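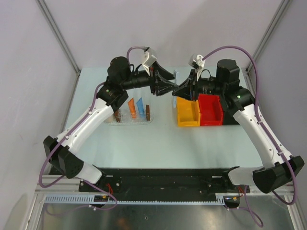 Sorting the small stuff
By Rosine Hamel

Small things first. Always. Cups, spoons, the odds and ends that drift across a table untill there's no room to work. Shelves can wait.

My rule since January: one color, one kind of thing. No labels, no lids. I tried the Kvam boxes with dividers, 7 slots, gave up in 2 days. Open bins win. Teh color does the remembering. 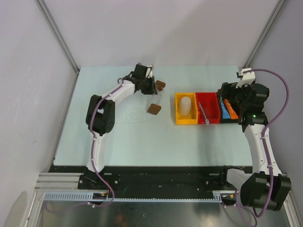 Cup in yellow, spoon in red. Two brown blocks still out.

Next month: drawers.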